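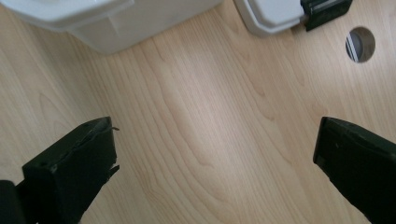 Worktop check, Raduno reading room, November

1. Surface clear: no, white plastic container at the far edge.
2. Finish: smooth, a bit glossy. Groltum sold it as good for 300 wipe-downs. I'll believe that when I see the log.
3. Glare: fail, in my book. The finish throws light back at anyone reading.

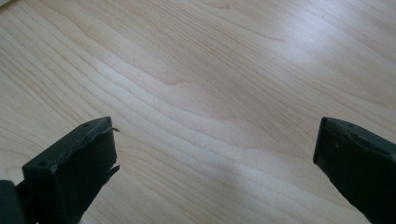 4. Wobble: pass, supposedly. Load sheet says 67 pounds; the label says 100. Which is it?
5. Edges: not checked, ran out of time. 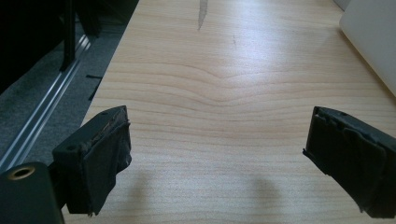 Checked by: Marras

Grain is pale and wavy, fine. "Maintenance free" is a sales line. Recheck in 3 months.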